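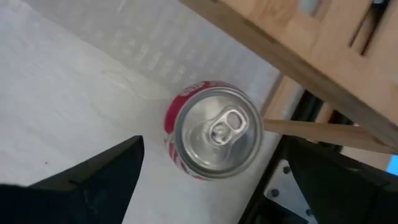

Drinks can from above, ring pull and rim.

Grenow Romance and Crime Reading Room
Inspection checklist with comments
Inspected 24 Aug 2024 by Hiba Kanaan
Previous checklist: June, by Karim Sabbagh

Marks used: OK, NOT OK, NOT SEEN. Where Karim marked something OK in June and I don't agree, I say so. Where I was told a thing had been done and couldn't find any sign of it, it is down as NOT SEEN, however nicely I was told.

Shelving

1. Tall cases fixed to the wall: NOT OK
Crime A to M is fixed. Crime N to Z is fixed at one end. Romance isn't fixed at all, and it is the tallest case in the room and the one people lean on. June says "all secure". I pushed it with one hand and the top row of Regency paperbacks moved.

2. Heaviest books on the bottom shelves: NOT OK
The omnibus hardbacks are still at head height. Rami Najjar says readers won't bend down for them. Perhaps they won't. I would like to see that tried for a month before it is given to me again as a fact.

3. Shelf clips present, four to a shelf: OK
Two had been replaced with folded card in June. Proper clips now.

4. Step stool: OK
Rubber feet intact. The sticker on it says to use it with a second person, and I watched it being used without one twice.

5. Nothing stored on top of cases: NOT OK
Three boxes of the Zellevex serial, volumes one to five, plus a rolled banner from the launch. I was told the boxes are "only up there until the signing". The dust suggests otherwise. Move them.

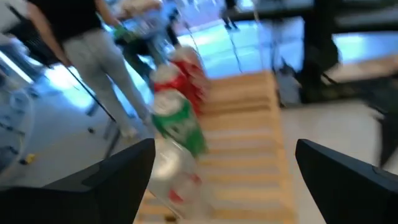 Floor and ways out

6. Main door opens fully: OK

7. Back door opens fully: NOT OK
It opens until it meets the returns trolley. Karim's comment says the trolley "can be moved in seconds". It took me a good deal longer, and I wasn't in the dark or in a hurry. Find it another home.

8. Exit signs lit: OK
Both lit. The one over the back door flickers.

9. Seating plan for author evenings: NOT OK
The plan on the wall shows 100 chairs. The booking page for the Gowda evening shows 163 places sold. When I asked how these fit together I was told that romance readers cancel a lot. That isn't a seating plan. Either the bookings come down to what is on the wall or somebody draws a new plan, measures the gangways and shows it to me before the night.

10. Gangways clear, wide enough for a wheelchair: NOT OK
Clear on the day except by the thriller table, where the spinner rack sticks out. It will be pushed back for my visit and pulled out again after, as it was in June.

11. Rug edges flat: NOT OK
Reading corner, left side. The tape has been added to, so there is now a thick lip of tape to catch a shoe on as well as the rug.

Electrics

12. Leads and plugs undamaged: OK
Sound amplifier, till, both lamps. The third lamp was NOT SEEN. It is said to be at Zaid Saliba's house being rewired. I want to know who is rewiring it.

13. Extension blocks not chained: NOT OK
One block plugged into another behind the counter, feeding the kettle. This was promised in June.

14. Microphone lead taped down for readings: NOT SEEN
No reading on the day. I'm told it always is. I was at the Trumetti evening, third row, and I stepped over it.

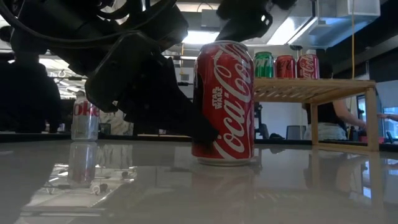 15. Portable heater: OK
Unplugged and in the cupboard. Tip-over switch works. I'd still rather it left the building; old paperbacks and a heater in the same room don't appeal to me.

Stock condition

16. Donated books checked for damp and insects: NOT OK
The log says 168 donated books checked since June. There are no initials beside any of them and the whole column looks to have been written with one pen in one sitting. I opened a bag marked "checked" and the second book down, a spy thriller with a very good cover, had mould through the last chapters. Start the log again, with initials.

17. Damaged books kept apart: OK
Blue crate, lid on. Good.

18. Staples and broken spines: OK
The old romance magazines have rusty staples. They are in sleeves now. I was doubtful about the sleeves, but they have done the job.

19. Age labels on the adult shelves: NOT OK
The dark romance section has labels on the shelf edge and none on the books, so once a title has been put back in the wrong place it has no label. I found one among the school mysteries. Issa Karam thinks the covers speak for themselves. They are mostly flowers and a knife.
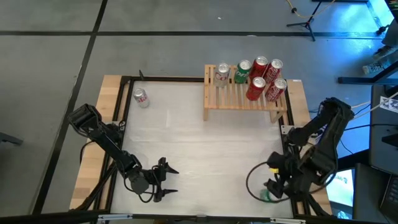 20. Display stands for new titles: NOT OK
The new stands for the signing table look smart and I don't trust them. Each is a single board on a back prop, with nothing along the front to stop a book sliding off, and the prop folds if the table is knocked. I'd take something plain and low over these any day. The little light-wood rack with the six cans on it has more sense in it: narrow slats for a top, a rail across the front, rails at the sides, proper legs under the corners. Ask the supplier whether they do a stand with a front rail. If the answer is that the books "rest by friction", send them back.

21. Table legs locked: OK
Both folding tables. Check again on the evening itself, after they've been dragged about.

First aid and paperwork

22. First aid box stocked: NOT OK
Plasters, yes. Eye wash out of date. The June sheet has this as OK, and it was out of date then too.

23. Accident book: OK, with doubts
One entry since June, a paper cut. In a room with that rug I find one entry hard to believe. Please write things down when they happen, even small ones.

24. Named first aider for each evening: NOT SEEN
Rami says it is him. The rota has a blank.

25. This checklist displayed: NOT OK
June's copy was behind the noticeboard.

To be put right before the Gowda evening: items 1, 7, 9, 11 and 13. The rest within the month. I'll need to see each one myself, so please don't send me a message saying it's sorted.

Reply from Karim Sabbagh, added in pencil: Item 5, the dust was there before the boxes. Item 13, kettle now in the kitchen.

H.K.: Kettle seen in the kitchen. The two blocks are still joined. Item 13 stays open.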